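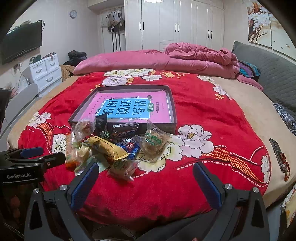
Takent writes working rules for people who use robots and hand-held grippers in ordinary homes. We also train the people who follow those rules, and we check afterwards that they are being followed. A good part of our work is done in bedrooms and kitchens, on surfaces that give way when you press on them. A bed with a patterned blanket, a pink workbook in an open box lid and a pile of wrapped snacks is a fair test of a rule, as clear wrappers, crinkled wrappers and a small sweet all need to be held differently. If a rule can't be followed there, we rewrite it.

About us | Safe working and good practice

Who we are

Takent was set up in Relville by people who had worked in home care equipment, warehouse safety and teaching. We had all come across the same problem. Factories had long, careful documents about how to work near a machine. Homes had next to nothing. A person sent to somebody's flat with a pair of grippers was given a battery, a charging lead and a page on how to switch everything on.

Our first guide was 36 pages long and hardly anyone finished it. The present one is 9 pages, printed in large type, and it fits in the side pocket of a kit bag. The long version still exists as a reference copy and is kept at our office on Soltani Road, where anyone may come in and read it.

What we do

We offer three services: written rules, training days and site checks. Most clients start with the training and come back for the rest.

The written rules cover the visit from the front door onwards. They say what must be agreed with the household before any tool is taken out of its case, which rooms may be entered, where bags may be put down, and what happens when a child or a pet comes in. They also deal with food, medicines, jewellery and paperwork, which are the four things we are asked about most.

Training takes place at our Rasside rooms, or on the client's own premises if there is space. A group is never larger than 7. Each person handles both hard and soft objects, works on a table and then on a bed, and is asked to stop halfway through a task and put everything back. Stopping is harder than it sounds, and we spend most of the afternoon on it.

Site checks are done with notice. We watch one full session, ask the household how they found it, and send a short report within the week. We do not give scores or stars. The report says what was done as agreed, what was not, and what should change before the next visit.

The rules we work by

These are taken from the short guide. Clients may add to them but may not remove any.

Ask before moving anything that belongs to the household. If the answer is no, work with what is there.

Look over both grippers before you begin. Check the screws, then the finger pads, then wipe the pads. A pad that has split or come loose is changed before the session and the old one goes in the bag for return.

Close the fingers slowly on anything in a wrapper. Hold it by the body of the packet and keep away from the seals. If a packet tears, tell the household and write it down. It does not go back on the pile.

Food that has been handled is not handed to anyone to eat unless the household has agreed to it on the form.

Books and school work are lifted with the fingers flat to the cover. Do not pinch a single page.

On a bed or sofa, keep the tips of the tool clear of the fabric when you are not picking something up. Knitted and quilted covers snag easily.

Keep small loose things such as beads and remote controls out of the working area, or agree with the household that they may stay where they are.

Put back what you moved. If you can't remember where it was, ask.

Stop when asked. The person asking does not need to give a reason.

How the rules get changed

Anyone trained by us can send in a change. We read them all in July and publish the new guide in September. The current edition is dated Friday, September 18, 2020. It has a new section on cleaning between households, a clearer rule on wrapped food, and a shorter consent form that can be filled in at the kitchen table. The old rule about wearing shoe covers in every room has gone. People were slipping on the stairs.

We have now trained almost 2000 people. Some of them do this work every day and some came once because their employer sent them. Both kinds write to us with complaints, and several of the rules above began that way.

What we don't do

We do not sell grippers, robots or parts, and we take no payment from firms that do. We do not certify machines. If you need to know whether a product is safe to plug in, you want a test laboratory, and we can give you a list. We also turn down work where the household has not been told what is going on in their own home.

Visiting and getting in touch

The Soltani Road office is open on weekday mornings. The Rasside rooms are open on training days only, so please don't go there without a booking. Printed copies of the guide are free to households and charged at cost to firms. Large print is the standard edition. If you need it read aloud, ring us and we will arrange a recording.

Comments

Did the training last year. The bit about stopping halfway annoyed me at the time but I use it more than anything else. Could the guide have a proper index please? Nine pages is short but I still can't find the pad cleaning part when I need it.

Is the old consent form still valid if the family signed it before the new one came out? We have a drawer full of them.

Reply from Takent: Yes, until the end of the visits it was signed for. Use the new form for anything after that.

Would like to see something on glass. Our team has its own rule but it would be better if everybody had the same one.

Glad the shoe covers have gone.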